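Home Topics Machines Food Space Glossary Teachers

How a Robot Is Shown a Task

A robot arm does not know what a steamed bun is. It has motors, and each motor can be told to turn to a certain angle. To move a bun from a pot to a plate, all the motors must turn by the right amount at the right time.

One way to get those numbers is to write them out by hand. This is slow. Another way is for a person to do the task through the robot while a computer records every movement. This is called a demonstration.

Two ways to demonstrate

In the first way, a person holds the robot's arm and pushes it through the movement. The joints are set so that they turn freely. This is called teaching by hand.

In the second way, the person does not touch the robot. They move a set of controls and the robot copies them. This is called remote control, or teleoperation. The person doing it is the operator.

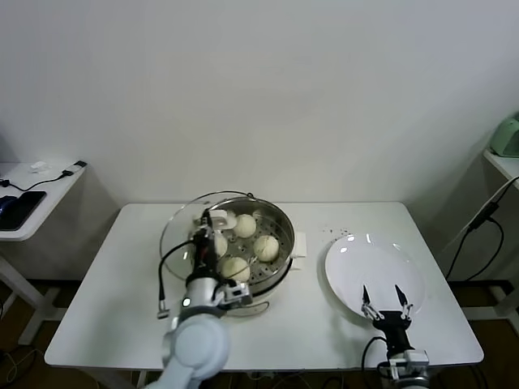
At the Ponalby workshop, Anqi Su and Trí Lại take turns as operator. They use a control set called Drasteck, which has two handles, one for each arm. When the left handle moves forward, the robot's left arm moves forward. Squeezing a handle closes the gripper on that side. A gripper is the part at the end of the arm that takes hold of things. It does the job of a hand, but it may have only two fingers.

What the computer records

The computer saves three kinds of information:

1. The angle of every joint.
2. How far open each gripper is.
3. The pictures from the robot's cameras.

All of these are stored with the time. Later, the computer can match each picture to the position of the arms at that moment.
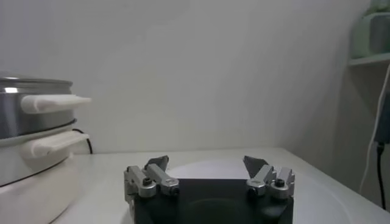 Cameras can be fixed in different places. A camera up high gets a wide view of the table. A camera at the wrist gets a close view of the fingers and moves when the arm moves. A small error is easier to find in the close view. The wide view is better for finding where things are.

Why buns are a good test

A block of wood keeps its shape when it is squeezed. Soft food does not. If the gripper closes too far, it leaves a dent. If it does not close far enough, the bun drops. The operator has to find the amount in between. 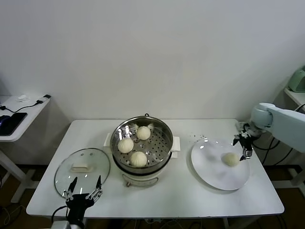

Each demonstration has a start and a finish, and the operators at Ponalby must agree on both. They also agree on the order of the steps. The lid must be out of the way before a gripper can reach down into the basket, so it is laid flat on the table beside the steamer. The buns are picked up one at a time. If one operator went from back to front and another chose at random, the recordings would be harder to learn from.

Lilian Masanja checks the recordings. She removes any in which the arm bumped the pot or the operator stopped for a long time. In September the group made 387 recordings of this task and kept 190.
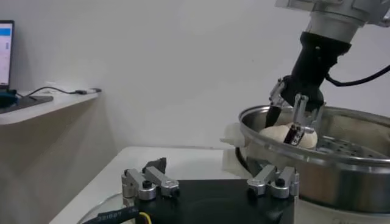
A gripper with one finger pressed against a bun in the steamer pot.

From recordings to learning

The kept recordings go into a computer program named Vosine. It compares the camera pictures with the movements that the operator made. After many comparisons, it can be given a new picture and work out a movement to match. This step is called training.

The robot is then tested with the operator's controls switched off. The buns are put in slightly different places each time. If the robot misses, the group makes more demonstrations with the buns in those places, and the program is trained again.

Words to know

Demonstration: a task done by a person so that a robot can learn it.
Gripper: the part of a robot that takes hold of objects.
Joint: a place where the arm can bend or turn.
Operator: the person controlling the robot.
Teleoperation: controlling a machine without touching it.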